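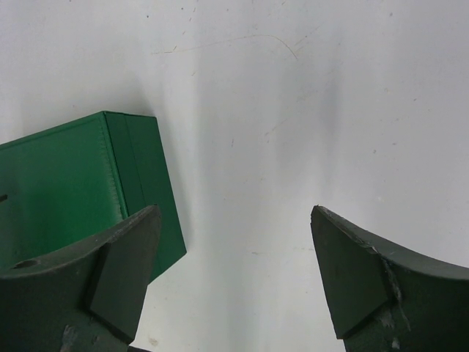 # Chapter 4: Boxes, Lids, and the Surfaces They Sit On

I got into packaging by way of a drawer. My first desk at Plokel had a deep bottom drawer that the last person had stuffed with sample boxes, and for the first couple of weeks, when I was supposed to be reading the supplier manuals, I mostly took those boxes apart and put them back together. I learned more from that drawer than from the manuals (sorry, whoever wrote them!), and I'd like this chapter to work a bit the same way. So before you read much further, go find a small box. Tea, soap, playing cards, a light bulb, I don't mind. Put it on a plain, light-colored table and keep it next to you while you read.

Got one? Good. Set it down at an angle to you, so that you're looking at a long side and a short end at the same time. Most people, if you ask them what color their box is, will give you one word. Green, they'll say. But look at it for a minute and you'll find that a green box under an ordinary ceiling light is several greens. The face that gets the light is paler near the top and darker as you go down, and the end that's turned away can be so much deeper that you'd swear it came off a different print run. I once spent most of an afternoon on the phone with a customer who was sure we'd used two inks. We hadn't. Her shelf was next to a window.

## 4.1 Reading a box

When I pick up a box I haven't seen before, I start at the end panel. The big front face is where the designer had fun, and it doesn't tell you much about how the thing was built. The end is where the flaps tuck and the edges meet. A line running down an end panel might be a lid coming down over a base, or a fold, or two panels butted up against each other, and from a few feet away you can't always tell which. You have to get your thumbnail in there.

Here are the four words we'll use for the rest of the book:

- **Panel:** any flat face of the finished box.
- **Score:** a line pressed into the board so it folds where you want it to.
- **Seam:** a place where two edges meet, whether or not they're glued.
- **Slot:** a cut that goes all the way through, usually to take a tab.

Try to find all four on your box. A tuck-end carton will give you panels and scores right away, and there's a seam somewhere, often hidden at the back corner. Slots are less common on small cartons. If yours doesn't have one, borrow a neighbor's box.

## 4.2 Sheen

Tilt your box toward the light and away again. If a bright patch slides across the face, you've got some sheen, and you'll want to write down how strong it is. We'll do this properly with a meter in Chapter 6, but for now three levels are plenty: none, slight, strong. Slight is the one people argue about. When I was training with Hsiu-ying Au, she had us sort a tray of 100 sample cards by eye before we were allowed anywhere near the meter, and the pile in the middle was always a mess – cards going back and forth between people for ages.

Dark and saturated colors make this harder, by the way. A slight sheen on white board is easy to miss altogether, and the same coating over a strong green can look downright glossy.

## 4.3 The table matters too

I didn't think about tables at all until I moved over to the sample room at Sorico. We had a matte white bench top there, a big one, and I was told to wipe it down every morning and report any new marks. I thought that was the fussiest thing I'd ever heard. Then I started judging samples on it.

White surfaces that get used pick up a record of everything. You'll see thin curved scratches from something dragged by one corner, little dark specks, scuffs, maybe a brownish smudge that could be anything. None of that hurts the box, but your eye goes to it, and on a pale sample you can end up blaming the board for a speck that belongs to the bench. Our rule was to lift the sample and look again before writing anything down. I still do it at home with plates.

Shadows are the other thing. A matte top under soft light gives you wide, gray, blurry shadows, and they make the white look cooler in one spot and brighter in another. Move the box a hand's width and compare. If the gray moves with it, it's shadow.

## 4.4 Before you go on

Spend ten minutes on this, with a pencil.

1. Draw your box from the angle you set it at. Two faces and the top, no lettering.
2. Mark the seam you're most sure of, then put a question mark by the one you're least sure of.
3. Shade the darkest face and note where the light is coming from.
4. Open the box flat and check your question mark.

Keep the flattened box. In the next section we're going to measure it, and then we'll use it to work out how much board goes into an order of 1,000, using the Chou layout sheet in the back of the book.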